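Gultel plush cloths, gray with the black edging – 4 pack

Quick one, I have to be out the door by eight.

Bought these in August after the old yellow ones went stiff. Mostly for dusting, the kitchen table, the odd mirror. Went for gray so the stains wouldn't shout at me. Black border all the way around, which looks smart folded over the oven rail and does a job too, I'll get to that.

First impression out of the pack: soft. Very soft, short pile, nothing like the scratchy supermarket kind that catch on dry skin. Bit of a chemical smell. Gone after one wash. Some gray fluff came off in that first wash too, so do NOT put them in with white shirts. I did. My fault, the label says wash separately.

Dusting – great. Use them dry on shelves, picture frames, the top of the fridge. They grab dust and hang on to it, you have to take them outside and really shake. Lamp bases, chair legs, all that fiddly stuff, fine, the cloth is floppy enough to get in around things. Slightly damp on a white tabletop, also good. Coffee rings came up in one pass, dried tomato sauce took three and some fingernail.

Glass, no. Smears. Tried damp, tried dry, tried one damp and one dry like Karthik Debnath told me to. Still smears. I keep an old flat-weave Jedness cloth under the sink for mirrors and that's what I went back to. If windows are the main thing you want these for, get something without the pile.

Wood is ok but wring it out hard. They hold a ton of water and it's easy to leave a puddle without noticing. Made that mistake on the sideboard.

The edging. This is what sold it to me because the last lot frayed within a month and left threads on evrything. Border on these is narrow and stitched flat, and no scratching that I've found, even on the piano lid. Three of the four are still perfect. The other one has an inch coming loose at a corner, and the fabric next to it has gone a bit wrinkly, like the edge shrank and the cloth didn't. Doesn't change how it wipes. Bugs me when I fold it.

Washing: I do them at 30 celsius (imported machine, don't ask), no softener, hang to dry. Softener kills them, Tegan Sutcliffe ruined a whole set that way and then blamed the cloths. Packet claims 200 washes. No idea, I'm at 38 if my tally on the laundry room wall is right and they're still plush, maybe a touch flatter in the middle. They do take ages to dry. Overnight in my house, longer if you leave them bunched up, and then they get that sour smell and it's back in the machine.

One other gripe, no hanging loop. The Pryor ones have a loop. How hard is a loop.

Size is good, big enough to fold in quarters and keep flipping to a clean side. Gloves on or off you get a decent grip on it, doesnt slide around.

Would I buy again, yes, for dust and tables. Not for glass. Four stars, the missing one is for the corner and the loop together.

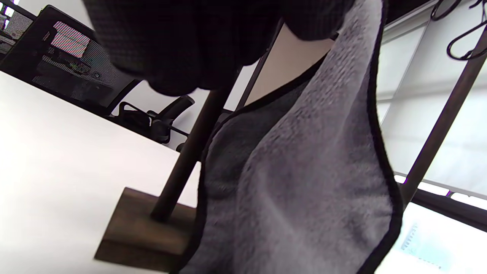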